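Pre-run inspection checklist: grasp planner and wrist view, simulation side
Durndale lab, bench two. Revised February.

Tick each item, write your initials beside it, and use the comment lines. The comments already printed under the items come from earlier runs and are worth reading before you start, as most of the odd behaviour we get has been met by someone before you. If you find something new, add it! This sheet has grown from half a page to its present size entirely by people scribbling on it.

Names used below: Zullell is the planner. Akyol is the simulator build with our assets loaded. Cliludach is the little supervisor process that watches limits and stops everything.

SECTION A. BEFORE ANYTHING STARTS

A1. Correct branch checked out for Zullell and for Akyol. [ ]
Comment: The two are versioned separately. A new planner on an old asset set will load without complaint and then plan against last month's collision meshes. Look at the version line in both start-up logs.

A2. Cliludach running before the planner is launched. [ ]
Comment: Order matters. Started second, it misses the first state message and sits in WAITING, which looks a lot like READY on the small monitor. We've asked for different colours.

A3. Output switch set to SIM. [ ]
Comment: Read it aloud to whoever is at the bench with you. The same planner drives the hardware arm with one flag changed, and a flag is easy to leave behind.

A4. Hardware arm powered off at the wall if you'll be in simulation all session. [ ]
Comment: Off at the wall means off at the wall. The software stop doesn't count.

A5. Disk space above the limit on the logging machine. [ ]
Comment: Full wrist-view recording eats space quickly. Clear the scratch folder first, never the baseline folder.

SECTION B. CONTROL

B1. Joint limits in the planner match joint limits in Cliludach. [ ]
Comment: Run the compare script and keep its output with the run. Found a mismatch on the wrist joint in the last revision. Cliludach had the tighter number, so it did its job and stopped the arm, but an hour went into blaming the planner.

B2. Gripper force cap set to 55 per cent. [ ]
Comment: Same cap in simulation as on hardware, please. It's tempting to open it right up in Akyol and watch things fly about, and the results then tell us nothing we can carry across.

B3. Control loop timing steady for a full minute at idle. [ ]
Comment: Watch the longest gap as well as the average. The average hides everything.

B4. Stop command tested from the keyboard and from the pendant. [ ]
Comment: Test both while the simulated arm is moving. A stop that works on a still arm is not a test.

B5. Restart after stop requires a fresh confirm. [ ]
Comment: Passed every time so far. Keep testing it anyway.

SECTION C. PERCEPTION

C1. Wrist view streaming, no dropped images in the first 147. [ ]
Comment: That number is the length of the short replay. If the replay is clean the live stream nearly always is too.

C2. Wrist view agrees with the overhead view. [ ]
Comment: Put the cursor on one corner of the target in each view and compare the two positions the tool prints. If they differ by more than the limit on the wall chart, redo the camera offset before going on. Please don't nudge it by hand until it looks right. Several of us have done it, and it came back to bite us every time.

C3. Finger mask loaded and lined up. [ ]
Comment: The mask tells the perception code which pixels belong to the gripper so it won't treat its own fingers as obstacles. It has to be checked up close to a target, with the fingers well into the view. Checking it with the gripper out in free space is the most common shortcut on this sheet and it proves very little.

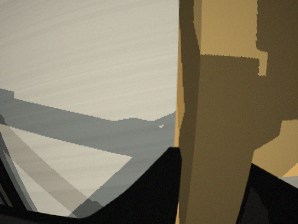

The mask check at close range is my favourite part of this whole list, and I'd like everyone to spend a few minutes on it. Turn the overlay on, bring the gripper in and go slowly along the border of each finger. With a tall tan target taking up nearly the whole right half of the view and a black finger on either side of its base, most of what the segmenter normally relies on has gone, and it has only the gap on the left to tell it where the background is. The curved top of the left finger is a lovely clean line to check against, black on pale, so any shift in the mask shows up straight away. The right finger is harder. Its lower part has some dark grey faces in it, and a mask made by thresholding on pure black may leave holes there, so look at that one twice.

C4. Target segmented as one object. [ ]
Comment: Low-detail assets are made of flat faces in quite different shades, and at close range the segmenter can take a light face and a dark one for two things. If you see more than one label on a single target, record the asset and the view, then raise the merge setting by one step. One step only. Two steps and it starts swallowing the background.

C5. Small bright specks ignored. [ ]
Comment: Have a look for any tiny white mark close beside the edge of the target. Something that small should be dropped by the size filter. If it gets a label, the filter is off. Simple fix, and really satisfying to find before a run instead of after.

C6. Target running off the edge of the view is flagged as PARTIAL. [ ]
Comment: A must-pass. If the top of the target is out of view, the perception code has no business reporting a height from that view. It should carry the height over from the last full view and mark it as carried. We had a build that quietly reported the visible part as the whole thing, and Zullell planned a beautiful lift path straight through the missing bit.

C7. Stair-stepped edges smoothed before the contact estimate. [ ]
Comment: Smoothing is on by default in the current branch. Older branches need the flag. You'll know it's missing when the contact normal flickers while everything is standing still.

SECTION D. PLANNING

D1. Planner finds a path on all the stored practice layouts. [ ]
Comment: There are 61 of them. A full pass is the usual result. Layout by layout output goes in the run folder.

D2. Retreat path exists from the close-in pose. [ ]
Comment: Zullell is happy to find you a way in. Ask it for the way out before you accept the plan. The retreat check is a separate button, down at the bottom of the panel where it's easily missed, and I'd love to see it moved.

D3. Collision padding on for the approach, reduced only for the final close. [ ]
Comment: Check that it comes back on after the close. There's a line in the log for each change. You want to see them in pairs.

D4. Plan refused when target is PARTIAL and no full view has been stored. [ ]
Comment: Pairs with C6. Start the simulator with the gripper already close in and ask for a plan. The correct answer is a refusal with a reason. It gives a very clear message now, thanks to a good afternoon's work in the last sprint, and I still enjoy seeing it come up.

D5. Replan triggered when the target is shifted part way through. [ ]
Comment: Use the shift tool at the small setting. At the large setting Cliludach steps in first, quite rightly, and you never see the planner respond.

SECTION E. TOOLING AND LOGS

E1. Log clock matches the supervisor clock. [ ]
Comment: Even a small drift makes the replay useless for lining up images with joint states.

E2. Replay opens on a second machine. [ ]
Comment: Opening it on the machine that made it proves only that the local paths are fine.

E3. Overlay screenshots saved with the mask both on and off. [ ]
Comment: Both, from the same pose. Future you will be grateful for the pair.

E4. Run notes filled in, including the dull ones. [ ]
Comment: "No change from last run" is a perfectly good note. A blank is a nuisance.

FAILED ITEMS

Anything failed in A, B, C6 or D4 stops the session. Fix it and begin again from A1. Failures elsewhere may be carried as open items in simulation only, with a comment, and must be closed before the output switch is moved to HARDWARE.

Please don't sign for an item you watched someone else check. Run it yourself or leave it to them to initial.

OPEN ITEMS CARRIED FORWARD

C3: mask tool doesn't warn when it has been given an older gripper model. Workaround: compare the model name by eye.
C4: merge setting goes back to default after an Akyol restart. Check it again after any restart, even a quick one.
D2: retreat button position. Request is in.
E1: clock drift seen once after the logging machine slept. Sleep is now turned off; leave it off.

Checked by: ____________ Second check: ____________
Zullell version: ____________ Akyol version: ____________
Start time: ____________ Finish time: ____________
Completed sheets go in the blue folder at bench two.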